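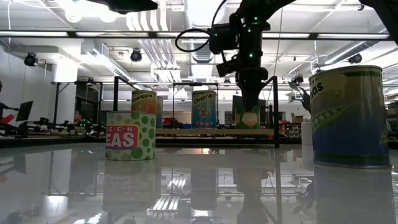 Photo courtesy of Lovimport

Lovimport Extends Canned Vegetable Drive to 60 Neighborhood Pantries

NOSTLOW – Lovimport, the regional grocery wholesaler, will supply canned vegetables to 60 neighborhood pantries this winter, up from 50 last year. Deliveries begin in November and continue for 6 months.

Under the program, each participating pantry receives a standing monthly order of peas, corn, beans and tomatoes, packed at the company's Adugna Road warehouse. Pantries may change the mix of their order up to 10 days before delivery at no charge.

"Pantry managers told us that a steady supply matters more to them than one large shipment before the holidays," said Thoa Kim, director of community programs at Lovimport. "The monthly order lets them plan their shelves and tell families what to expect."

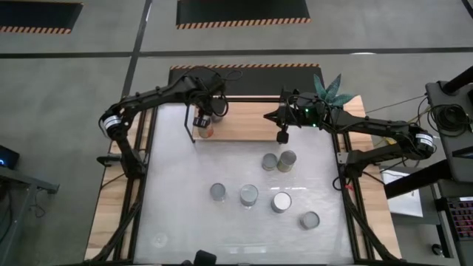
Transportation will again be provided by Feltex, which has carried the program's deliveries since its first season. Pantries without a loading dock may request a morning delivery by small truck.

Households do not need to register with Lovimport to receive food. Each pantry sets its own opening hours and eligibility rules, and residents should contact their nearest location directly. Pantries that wish to join the waiting list for next winter may apply in writing to the community programs office.

About Lovimport
Lovimport supplies dry and canned goods to independent grocers, schools and nonprofit food providers in Nostlow and the surrounding counties.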